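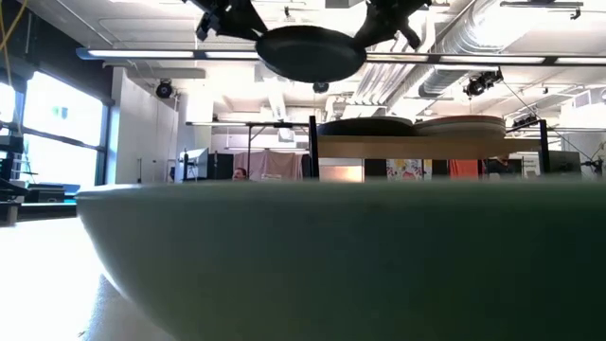
October 2, 2020

Tableware bench, shelf and big green bowl. Carrying on from the August notes, which stopped at the point where we couldn't agree on where the bowl should live.

Bowl stays on the white table, in front of the shelf. Tried it on the Zodeo cart first and the cart is too narrow, the foot overhangs on one side. The glaze is the Lindholm green, second batch. It reads pale gray-green at the rim and goes very dark down the wall on the side away from the light. On the test tile it looked the same all over, so don't order from the tile.

Shelf board is the light brown one between the black posts. Wiped it down and checked it with the short level: fine lengthwise, a hair low toward the back. Left it. If it bothers anyone, a shim under the rear bracket will do.

Shallow dishes: two side by side on the board, the black one and the cream or grayish one with the reddish rim. Their edges nearly touch. I'd like more space there — the reddish rim is the one that chipped in the Sikham shipment and I don't have a spare. The round black one goes with them but I haven't settled whether it stacks or gets its own place.

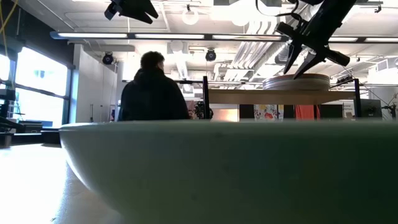 Melaniia Kushnir

Stacking. One round stack on the board takes up much less room than dishes laid out in a row, and leaves the rest of the board open. With the pale beige and gray showing and the red-brown edge on top it is also easy to find from across the table. Drawback is getting at the lower pieces. Felt rounds between them would help; there should be a bag of 8 in the Nurnance drawer, unless they went out with the last order.

Table gets a lot of glare on the left end. Bad for checking glaze, pinholes disappear completely. Did the rim check on the bowl by fingertip and found one rough spot, which I marked with wax pencil on the foot. Needs a light pass with 500 grit, wet. The 300 is too coarse for this, it left a dull patch on the last one.

To do:

- sand the rough spot, rinse, check again
- felt rounds, find or cut new
- move the dishes on the board farther apart if we don't stack
- ask Sikham for a replacement with the red rim, item 205 on their list

Bowl not to be used for storage in the meantime. Last time it filled up with tape and pencils in a day.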